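Wrist cam pose estimate jumps one cage pitch on SFP row

sturnitz_dev
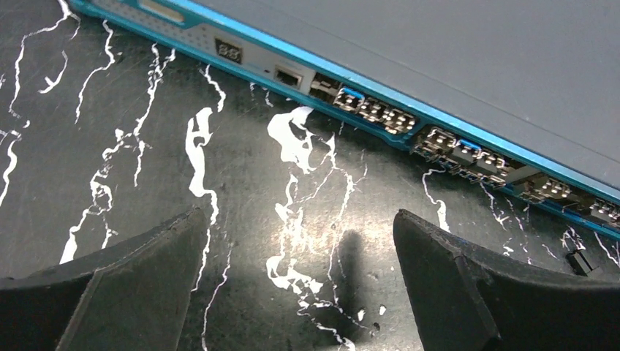 I'm localizing SFP cages for module extraction using template matching on the wrist camera, then a PnP solve against the faceplate model. Out of 647 logged approaches, 37 ended exactly one cage off, always along the row. The cages look identical to the matcher, and the gaps between the groups of cages are the only breaks in the pattern. Reprojection error is low in both the right and the wrong solutions, so I can't gate on it. Planner is Griltley, stock config.

mkessel4
Classic aliasing. Anchor on something that doesn't repeat. You have an RJ45 port and a two-digit display on the left of that panel. Solve for those first, then index the cages from there.

sturnitz_dev
Works at standoff. On final approach the left end leaves the view and the tracker has only cages to go on. That's where most of the jumps happen.

pnp_or_bust
Then don't re-solve globally on final approach. Take the standoff pose, propagate it with arm kinematics, and limit the visual correction to under half a cage pitch. Anything larger is rejected – no exceptions.

mkessel4
Disagree with the hard limit. If the switch gets nudged during contact, you reject the correct update and drive into the faceplate. Keep two or three hypotheses and score them over several views.

pnp_or_bust
If it gets nudged, back off and start over. Multiple hypotheses on a periodic target just gives you several confident wrong answers.

zinchenko_fork
Check your features too. White veins on a glossy black surface are great corners for any detector, and they aren't on your object. I had 2000 keypoints per view and 585 were on the table. Mask below the lower bezel lip.

sturnitz_dev
Masking was off. Turned it on and added the half-pitch gate. Rerunning the log tonight, will post the jump count.

mkessel4
Post the rejected updates as well, with timestamps.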